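# "The tail was easy, the rest was learning": Rania Karaki on building her aeroplane

Rania Karaki is building a two-seat aeroplane in Prusitz, in a former joinery workshop behind her house. The design is the Alar, a low-wing metal machine sold as a kit, and hers has serial number 303. When I visited, the tail surfaces were hanging on the wall, the left wing was closed and the right wing was standing in its cradle without the top skin. We talked for most of an afternoon, first in the workshop and later in her kitchen, where the engine papers are kept in the bread drawer.

She began in April two years ago, when the tail kit arrived. She had never riveted anything before.

"I bought the practice kit, a small box with a lid," she told me. "My first box was terrible. I made a second one, and I keep my sandwiches in it. After this I thought, good, I can begin the tail."

The tail took her one summer. She says it was the easiest part, and that this is a trap for many builders, who look at the finished rudder and calculate from it how long the whole aeroplane will take.

"You have the rudder in your hands and it is beautiful and it weighs nothing. You think you will fly next year. Then the wing kit comes and there is one rib, and another rib, and each rib must be deburred on every edge and in every hole. I did ribs for the whole winter. I listened to all the radio plays that exist."

I asked how she records her hours. She took down a green notebook from the shelf over the compressor. On the first page are the date and the words "opened the box, counted the parts, went to bed". At the time of my visit the total was 612 hours, without the reading, the telephone calls and the sweeping. Some builders include everything, she said, and she does not argue with them, but she wanted a number for work with tools in the hand.

The wing spars came already assembled from the factory. The rest she did herself, with a friend from the flying club at Trorkach on the other side of the skin when a rivet could not be reached by one person. They use a code of knocks. One knock means ready, two knocks mean that the rivet is good, three knocks mean stop. They had to invent it because both of them wear ear defenders and neither of them likes shouting.

"With the top skin of the left wing we did not speak for one hour," she said. "It was very peaceful. Then I drilled out a bad rivet and made the hole too big, and after this we spoke."

The hole was in the rear spar flange. She sent a photograph to the kit supplier and waited 6 days for the answer, which was to open the hole and put in the next size of rivet. During these days she cleaned the workshop and was, as she says, not nice to live with. The repair took ten minutes.
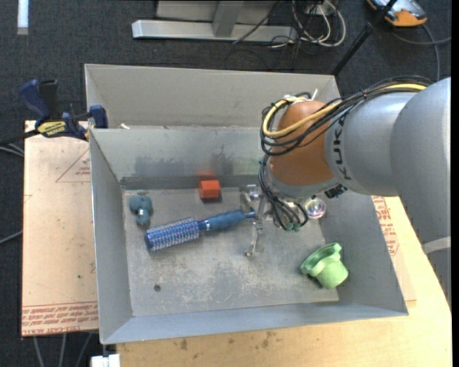
The fuel tanks are the part which builders complain about the most, and she does not disagree. Each tank is part of the leading edge of the wing and must be sealed from the inside with a thick grey paste that has a strong smell and sticks to everything. She did the left tank in one long weekend and the right one over three evenings. In her opinion the second method is better.

"You mix a small quantity and you do only two ribs. When you feel that you are hurrying, you close the can and go home. In my case home is twelve steps away, but I go."

For the leak test she closed all the outlets, put a balloon on the vent fitting and left the tank until the next day. The left tank held its air. The right one lost it slowly, and she looked for bubbles with soapy water until she found them at the fuel sender plate. She took off the plate, cleaned it, sealed it again and repeated the test. The second balloon stayed up for four days. She left it there because she liked to see it in the morning.

We spoke also about money. She does not wish to give the whole sum, because her mother reads everything that is published about her, but she was open about the parts. The engine is second-hand and comes from an aeroplane that was taken apart after a hangar roof fell on its tail. The propeller will be a wooden one from Maihi, a small maker that she chose after a ride in a friend's aeroplane. For avionics she has put aside 3000 euros, and she knows that it will not be enough if she begins to look at catalogues.

"A radio, a transponder, one screen. I fly in the day, I look out of the window. My inspector says that everybody tells him this, and one year later they have two screens."

The inspector has visited three times. Before he comes, she puts a strip of blue tape next to every place where she has a doubt. He looks at the tape last. On his first visit he found a pair of rivets that she had not marked, in the left elevator, with heads which stood a little proud of the skin. He allowed them to stay, but she replaced them the same evening.

Asked what she would do differently, she thought for some time and then spoke about light. For the first year she worked under the old lamps of the joinery, and when she changed them she saw scratches on the rudder that she had never noticed. She would also buy a better rivet squeezer at the beginning. Hers came with a used tool set, and it gave her a sore elbow that lasted until spring.

The fuselage kit is ordered. To get it in, she must take out the workbench under the window and turn the wing cradle by ninety degrees, and she has drawn this on squared paper, with small pieces of card for the things that must move. The wings will then go to the barn of a neighbour, who has asked only that they do not stand in front of his hay.

She does not give a date for the first flight. The airfield at Trorkach has a grass runway with a slope at one end, and she has not decided if she will make the first flight there or take the aeroplane by lorry to a longer one. Her instructor is for the longer one. He has offered to drive the lorry.

Before I left, she let me set one rivet in a piece of scrap. She turned it to the light, measured the shop head with a little gauge and wrote my initials next to it with a marker pen. Then she drilled it out to show me how that is done.

*Interview published 9 Aug 2024.*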